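Home | Topics | Standards | Glossary
3 comments | 12 shares

Dreser path rule

The Dreser path rule is a code of practice for small wheeled robots on shared footpaths. It covers speed, edge clearance and stopping, and is used mainly at parks and campuses.
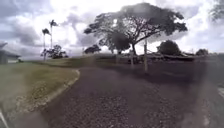 Kerbed bend on a park path, with posts further along.

Clearance from a kerb is set at 30 cm. On bends the robot slows before the curve begins and may not cut the inside edge — a fault common in early Rolix units.
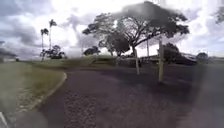 Nana Quartey has argued that the 30 cm figure is too generous on narrow paths, as it pushes robots towards people walking the other way.

Where grass meets the surface directly, clause 57 applies. The planner must treat the grass line as a hard limit, even if the wheels could cross it.
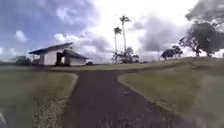

Asphalt path between mown lawns, leading towards a low white building.

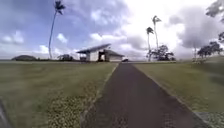

Approach zones were added in the Kubiak revision. A zone starts 200 m before any building or parking place and requires walking pace. A straight path ending at a doorway with a car beside it falls under both headings, and the stricter limit holds. Logs are kept for 119 days.

See also: Flevitz test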